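Negussie Two-Finger Gripper Kit, after a winter on our bench

Posted by Suryani Mangundap in Workshop Reviews

I've wanted a proper gripper on our shared workshop's arm for as long as we've had the arm, and the Negussie kit is the first one I've bolted on and simply kept. We use it for picking practice with toy kitchen things on the white table, with the wrist camera running, and I'm still grinning about it months later.
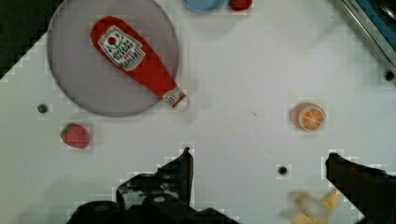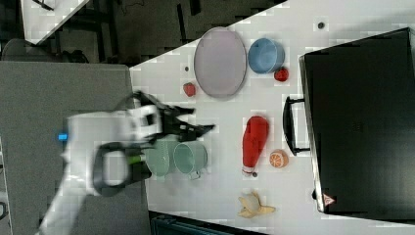 What you get

The kit comes as two black fingers, the gripper body, a mounting ring, a short cable and a bag of screws that is generous in one size and stingy in the other. My order number ended in 3144, and if yours is from the same batch, check that bag before you start. I was short one of the long ones and took it from the Burkine drawer (same thread, slightly taller head, works fine).

Putting it together

Set aside an evening. The body goes on the mounting ring with six screws, and the booklet wants them tightened in a star pattern, a little at a time. Do that! I went straight around the circle on my first try and the fingers closed crooked. The cable is the fussy part. It needs a loop with enough slack for the wrist to turn all the way, and the drawing in the booklet shows it far too tight. I ended up redoing mine twice before I liked it.

Software was easier than I expected. The Milcombe controller we already had saw the gripper on the first start, and open and close worked from the menu right away. Finger speed took some hunting – it's filed under "Tool" and not under "Motion", where I kept looking.

How it picks

Round fruit is a joy. The toy strawberries are small and a bit slippery, and the pointed tips get down beside them without shoving them across the table. The banana is easy as long as you come at it across the middle. The orange slice is harder, because it lies so flat, and I had to lower the approach height until the tips nearly brushed the tabletop.

The ketchup bottle is my favorite test. Grab it near the neck and it swings, grab it around the body and it comes up level. Mugs on their sides are still hit or miss for me, and plates I've mostly given up on. A set of softer tips would probably help there, and Hurard sells some that are supposed to fit. I haven't tried them yet.

Small gripes

The finish on the fingers picks up scratches quickly. The booklet's print is tiny. And the fan is louder than it needs to be, though you stop hearing it after around 2 minutes.

Would I buy it again? Yes, and I'd order spare long screws with it. If anyone has mug settings that work, please put them in the comments, I'd love to try them.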